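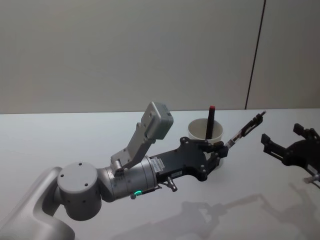
Category: Home & Workshop > Benches, Tops and Finishes

White melamine bench top, edge swelling
Started by skidbridge_ian, June

skidbridge_ian
Bench top in the back shed is white melamine on particleboard, 18 mm. The front edge has swollen along the section nearest the sink. The edging is still stuck down but there is a ridge under the surface you can feel with a fingernail. Top and bottom faces are fine. Is there a repair that holds, or do I replace the whole top? Replacement from Heltar is $87 for the blank, cut to length, no edging.

mortise_and_moan
Replace it. Swollen particleboard does not go back. The chips have expanded and the resin bond between them has failed. You can clamp it flat and it will look right until the humidity comes up again.

plainsawn
Disagree, up to a point. If the swelling is confined to the front edge you can cut it off. Run a circular saw along a straightedge, take the edge back until you hit sound board, then re-edge. You lose a bit of depth. On a shed bench that rarely matters.

skidbridge_ian
Depth is 600 now. The vice bolts through near the front, so I can't lose much.

plainsawn
How far back does the ridge go?

skidbridge_ian
7 mm at the worst point, less elsewhere.

plainsawn
Then trim 10 and check the cut face. If it is pale and tight, you're done. If it crumbles under a screwdriver, keep going or give up. Score the melamine first with a sharp knife, both faces, or the saw will chip it.

Van der Merwe
The cause needs sorting before the cut. Iron-on edging uses hot melt glue and there is always a gap at the joints. Water wicks in at the gap. Trim and re-edge with the same stuff and you will be doing this again. Seal the raw edge with two coats of thinned polyurethane, let it cure, sand lightly, then put the edging on with contact adhesive.

mortise_and_moan
Contact adhesive over poly is asking for trouble. It sticks to the poly and the poly lets go of the board. I have had strips come away in one piece with the finish on the back of them.

Van der Merwe
Thinned poly soaks in. If yours came off as a film it went on too thick, or the first coat wasn't thinned at all. Mine has been on a laundry bench for years.

mortise_and_moan
Epoxy, then. Same labour and it bonds to everything.

rasp_40
Has anyone used Skititz edge sealer? It is sold for this job and it is water based, so no fumes in a closed shed.

plainsawn
Used it once. It went on like milk and needed more coats than the tin says. No complaints about the edging afterward. Expensive for what it is.

skidbridge_ian
Update. Trimmed 10 mm, cut face is solid except for a soft patch at the sink end as long as my hand. Dug that out and filled it with epoxy. Will seal the rest with poly as per Van der Merwe and see. Also ran silicone along the joint at the sink, which had none.

mortise_and_moan
The silicone will do more than the poly. Check the underside as well. Most of these tops have a thinner backing sheet and it gets ignored.

skidbridge_ian
Underside is bare where the sink cutout was made. Sealing that too.

rasp_40
What colour did you get for the edging? White varies a lot between brands, and an old top yellows.

skidbridge_ian
Grey. Gave up on matching.

1,224 views

Recent topics in this category
Laminate or melamine for a router table
Removing contact adhesive from a painted wall
Hardwood lipping on particleboard: glue only, or biscuits?
Sagging shelf, span too long
Best blade for cutting melamine without chipping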